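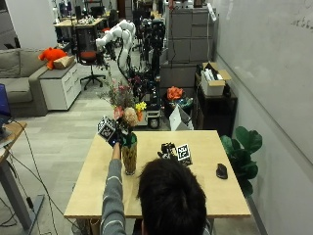 Siobhán Kavanagh ran. Bag on the wrong shoulder, coat half buttoned, envelope down the front of her sweater where it scratched. The ferry office in Clomport shut at six and the clock over the bank said twenty to, but the clock over the bank had been wrong since she was in school. Fast or slow? She couldn't remember. She ran.

2000 dollars. In twenties mostly, some fives. A jar, a tax refund, the piano.

Hanrahan had said six. Hanrahan had said it on the phone with his mouth full, chewing right in her ear. "Six and then it goes to the fella from up the coast. I'm not a bank, Siobhán."

"You knew my father."

"I did. He owed me for the engine."

So. Down Mill Street, past the shoe place, past the Besteria with its windows all steamed and people in there eating soup like it was any evening. Somebody knocked on the glass at her. She waved without looking. Ice on the corner by the church and she went over on one knee, got up, kept going. Tights ruined. Good tights too.

The boat was called Workska. Nobody in the family knew why. Her father bought it with the name already on, from a man who'd bought it with the name already on, and it was bad luck to change it. 34 feet, green once. It leaked at the stern and smelled of diesel and oranges. She'd been sick on it every summer until she was eleven and now she was giving a man everything she had for it. Fine. Fine.

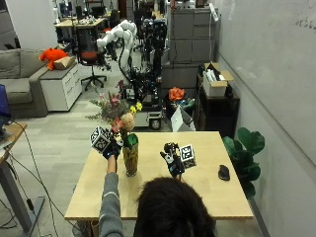

*Pink blossoms, small yellow ones, a round dried head.*

"You're bleeding," said Shiela Macapagal.

She was on the bench outside the ferry office with her feet up on a crate, eating chips out of the bag. Shiela worked the ticket window. Shiela was supposed to be inside at the ticket window.

"Is he in there? Is he still there?"

"Who?"

"Hanrahan!"

"Oh. No. He left."

Siobhán sat down. Not on the bench, on the step. The stone was so cold it came right through. Out past the wall the water was going dark and she could see the masts but not which was which.

"What time is it?"

"Quarter to."

"He said six."

"He left at five. The other guy came early." Shiela held out the bag. "Chip?"

She took one. She didn't want it. Salt and the cold and her knee starting to sting now that she'd stopped. She thought about the piano going down the front steps on two straps, the younger mover saying sorry, sorry to it every time it bumped. She thought about her father bailing with a soup pot. Singing. He only knew the one song and he didn't know all of it.

"Did he pay? The other guy?"

"They shook on it." Shiela licked her thumb. "Then he went down to have a look at her. Then he came back up pretty quick."

"What do you mean, pretty quick?"

"I mean there's water in her. Up to here." A hand, flat, at the shin. "Pump's dead. He said some things. Hanrahan said some things back. Then they both got in there trucks and left. Different ways."

Siobhán got up. The envelope had slid round under her arm somehow and she had to dig for it, one hand down her own neck, and Shiela watched with real interest.

"So it's not sold."

"I sell ferry tickets. I don't know what it is." 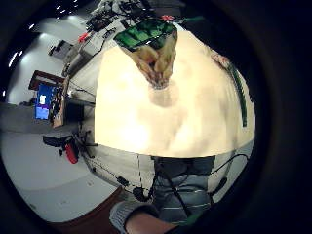
*Green against white.*

She rang him from the window phone. It rang and rang. Shiela went back behind the glass and pulled the blind down and put it up again for a man who wanted two returns for the morning.

"What," said Hanrahan.

"It's not six yet."

Chewing. How was he still chewing?

"She's sinking, girl."

"She always does that. You need to pack the stern. I've got your money. I'm at the office, I'm looking right at her." She wasn't, it was too dark, she was looking at a poster for life jackets. "It's ten to."

"Five to."

"Then it's five to!"

A long nothing. A TV going, somebody's kid.

"Fifteen hundred," he said. "And you bring your own bucket."

She hung up before he could change it. Shiela was already leaning out of the side door with a mop pail in one hand, the flashlight in the other, chips clamped in her teeth.

They went down the ramp sideways, holding the rail.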